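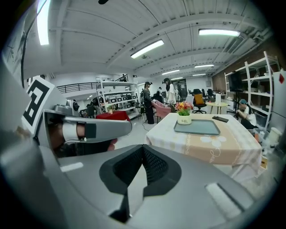 A firm grip on the gray handle, strap and all.

In March I decided to learn to write with my left hand. I'm right-handed and there is nothing wrong with my right hand, which made this hard to explain to Hala Hamdy, who shares my desk and had to watch.

The plan was a page a night. By the second night I had a lowercase g that looked like a fishhook with regrets. My signature came out as the work of a nervous child forging a note from his mother. I bought a notebook with wide lines, the kind they sell for first grade, and the clerk asked how old my kid was. Six, I told her.

I kept going for 24 nights. The letters got smaller, then they got straighter, then they got worse again for a week for reasons of their own. Somewhere in there I caught myself stirring coffee left-handed and was prouder of that than of my degree.

Zainab Yusuf asked for a sample, so I mailed her a postcard from Plornthorpe with a full two sentences on it. She wrote back to ask if I'd been on the bus when I wrote it. I had not been on the bus.

The notebook has nine blank pages left. I've started using them for grocery lists, right-handed, and I still came home without the eggs.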